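Walk-through checklist, the Chisholm Street duplex, Braltdale
My comments are under each item. OK means OK, FIX means before closing, WATCH means keep an eye on it.

This is my own list, the one I use before I put in a real offer on anything. It started as the back of an envelope and it has grown a bit. I'm not a licensed inspector and I did pay for one on this house too, but I like to have been through the place myself first so I know what he's talking about when the report lands.

OUTSIDE

Roof, from the ground with binoculars — WATCH
Shingles are lying flat on the street side. On the back slope there's a patch above the kitchen where the color doesn't match, so somebody has been up there. The seller's sheet says "minor repair" and nothing else. I've asked for the receipt.

Gutters and downspouts — FIX
The front ones are fine! The back left downspout stops a good foot short and dumps right against the foundation. Ten bucks' worth of extension and it's done, but I want it done before I own it.

Grading — OK
Slopes away on three sides. The fourth side is the driveway and it slopes to the street.

Porch steps and railing — FIX
Gave the railing a good shake and it shook back. Bottom post is soft. I pushed a screwdriver into it without trying very hard.

Windows — OK
Opened and shut every one I could reach (my arms know about it today). One upstairs bedroom sash sticks, which I can live with. Locks all catch.

BASEMENT

Foundation walls — WATCH
Hairline crack under the north window, thinner than a dime. I put a pencil mark at each end of it, with the seller's okay, and I'll look again at the final walk-through.

Sump pump — OK
Poured a bucket in, it kicked on, it kicked off. Loud, though. If you're planning on sleeping in the room above, bring earplugs.

Water heater — WATCH
It's a Plakudard, the tall one, and it looks older than the seller thinks. No rust at the bottom, pan is in place, relief valve pipe runs down to where it should. I'm putting 900 dollars aside for a new one and if I don't need it this year, great.

Electrical panel — FIX
Labels! Half of them are blank and one just says "stuff." No scorch marks and nothing doubled up that I could see with the door open, and I did not take the cover off — that's the inspector's job and I'd like to keep my eyebrows.

INSIDE, BOTH UNITS

Smoke and CO alarms — FIX
Pushed all the buttons. Upper unit is good. Lower unit has 2 dead ones, and the hallway alarm is yellow enough that I'd replace it even if it did chirp.

Kitchen outlets — OK
Took my little plug-in tester round and every one by the sinks trips and resets.

Bathroom fans — WATCH
Both run. The lower one barely holds a square of toilet paper against the grille, so it's probably clogged with lint. I'll take it down and vacuum it and see.

Floors — OK
Old oak upstairs, a bit wavy by the closet. The marble I brought rolled, but not with any enthusiasm.

Stairs between units — OK
Rail is solid, treads are even, light switch at the top and the bottom. Love this staircase.
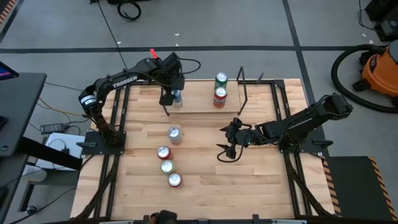 Braltdale, Fri 22 July

Went back for a second look this morning, so a few updates. The downspout extension is on, and the seller has agreed to replace the porch post and the dead alarms. The roof receipt turned up too: it was flashing around the vent, and the roofer left a note saying the decking was dry. I'm moving that one from WATCH to OK.

Still open: panel labels, the crack, the fan. We settled on a 2000 dollar credit at closing, which covers the water heater and leaves me something for the sticky sash and whatever I missed. I asked for more. You always ask for more.

For anyone borrowing the list, I keep my copy in Jidudeo on my phone and print one for the clipboard, because my thumbs don't work in a cold basement. Bring a flashlight, a screwdriver, an outlet tester and shoes you don't care about. Next check is the final walk-through, pencil marks first.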